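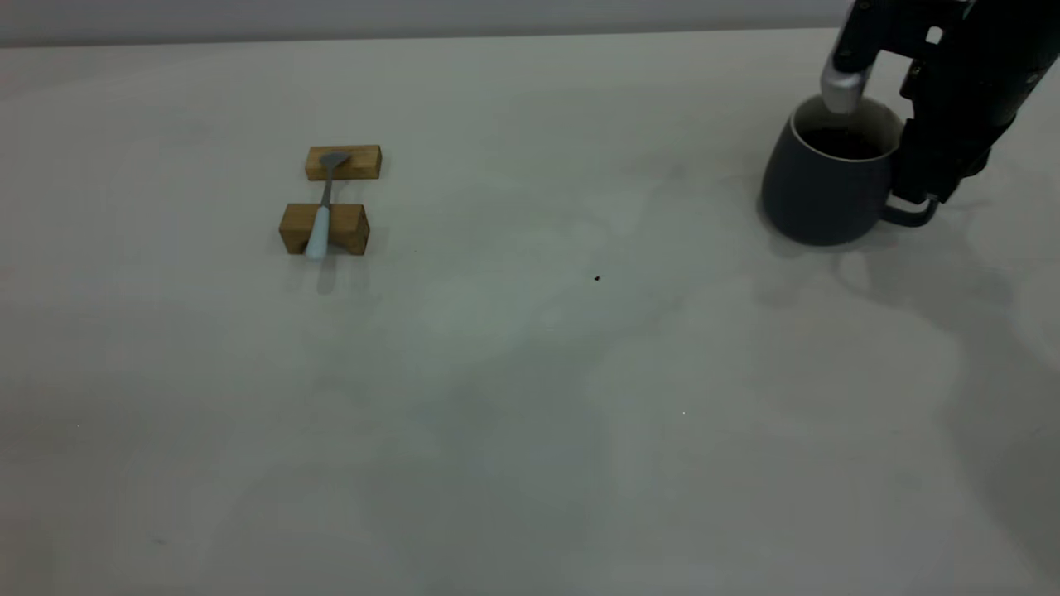
How to collect demonstrations for a two-object task without going mad

Mon 28 July

The task sounds like nothing. There is a mug, there is a spoon, and the arm has to deal with both of them. A four-year-old does it while thinking about dinosaurs. We have spent since March on it, and the method below is what survived.

It is written for people who already have an arm that moves when asked, a camera on a fixed mount and a way of steering the arm by hand. We use a leader arm and a recorder called Mirar, which we wrote ourselves and which you are welcome to dislike. The training code is called Astico. Neither matters much. Nearly everything that went wrong for us went wrong on the table.

1. Raise the flat things

A spoon lying on a tabletop is a horrible object. It is thin, it is shiny, it slides away when touched, and the fingers have to scrape the table to get under it. If your research question is how to pick cutlery off a flat surface, carry on, and good luck. Ours was whether a policy could learn the order of two steps, and we were losing whole afternoons to scraping.

So we put the spoon on two wooden blocks, parallel, with a gap between them. Bowl on the far one, handle over the near one. The fingers can now close on the neck from above with air underneath. Our grasp failures fell so sharply that Eino Eskola accused me of having deleted the bad episodes.

Leave the handle poking out a little past the near block. When it was flush, people steering the arm kept lining up on the block and picking that up instead, with great delicacy.

A reviewer will say that the blocks make the task easier. They do. Write it in the paper before the reviewer can, and include the block sizes.

2. Put the two objects well apart

Ours go on opposite sides of the table: spoon to the left, mug to the far right. In the early sets they were close neighbours, and the policy learned a sort of all-purpose lunge at the pair of them. It scored well, too. Then we moved the mug a hand's width and it lunged at the space where the mug had been.

With a proper distance between them, the arm has to commit to one or the other early in the motion, and you can tell from the path alone which one it has chosen. This makes watching the failures far less tiring.

3. Decide what is in the mug, then never change it

Dark liquid in a dark mug gives the camera very little to work with except the rim. A mug with a pale inner lip helps a good deal. Whatever you choose, keep the fill level the same for the whole set and top it up between sessions. We let it drift for a week and got a policy that was noticeably worse in the mornings.

Do not drink from it. I mention this only as a matter of laboratory policy and will not be taking questions.

4. Choose one grasp on the mug and forbid the others

There are at least three sensible ways for a gripper to take a mug: across the body, by the handle, or with one finger inside the rim. Each is fine. A mixture is poison, especially for a small set, as the policy will cheerfully average them and close on nothing.

We went with one finger down into the opening. It copes with the handle pointing in slightly different directions, and it doesn't need the jaws to open as wide as the mug. The price is that you must think about depth. Too shallow and the mug tips; too deep and you are stirring. Have whoever is steering practise on an empty mug until they are bored, then start recording.

5. Fix the light and ignore the crumbs

The arm throws large soft shadows across a pale table, and they move whenever it does. You can't get rid of them. You can stop them changing from one day to the next: blinds down, same lamps, same lamp positions, tape on the floor where the stands go.

Crumbs and specks are another matter. I used to wipe the table before every episode. Eino pointed out that the finished system would be expected to work on tables belonging to people, and that a training set without a single speck might teach it that specks are important news. We now wipe once a day.

6. Record in short blocks

Our unit is 12 episodes, then swap whoever is steering. After that the movements get quicker and sloppier, and the policy will copy the slop with perfect faith. Between episodes, nudge the spoon and blocks together by a small amount and turn the mug a little. Nudge them before you sit down, or you will find yourself placing things where you would like to reach for them.

Throw away any episode in which you hesitated. A human pause has a reason behind it. The policy sees only an arm that stops for no reason, and will later do the same at the worst possible height above the mug.

We aimed for 1,000 episodes and kept 717. The rest went for hesitation, for the stirring problem described in step 4, and in one long run because the recorder had been saving the same camera twice. Check both streams before you start. Check them again after lunch.

7. Test on the things you were careful about

Once it works, undo your own kindness one item at a time. Take away the gap between the blocks. Change the fill level. Swap the lamps. Run each change on its own and write down the result even when it is embarrassing.

For what it's worth, our policy shrugs off moved lamps and a turned mug. It is poor at a spoon whose handle points the wrong way. With the blocks removed altogether it goes to the correct height above the table, grips the air firmly, and carries it across to the mug.

Files

The block drawings and the episode checklist are in the Distedlow folder, under "table". The checklist runs to 8 lines and should be printed, as the screen will be showing the camera feed. If you use a different gripper, ignore the finger depth on line 5 and measure your own. Corrections to Eino, who keeps the list and enjoys them more than I do.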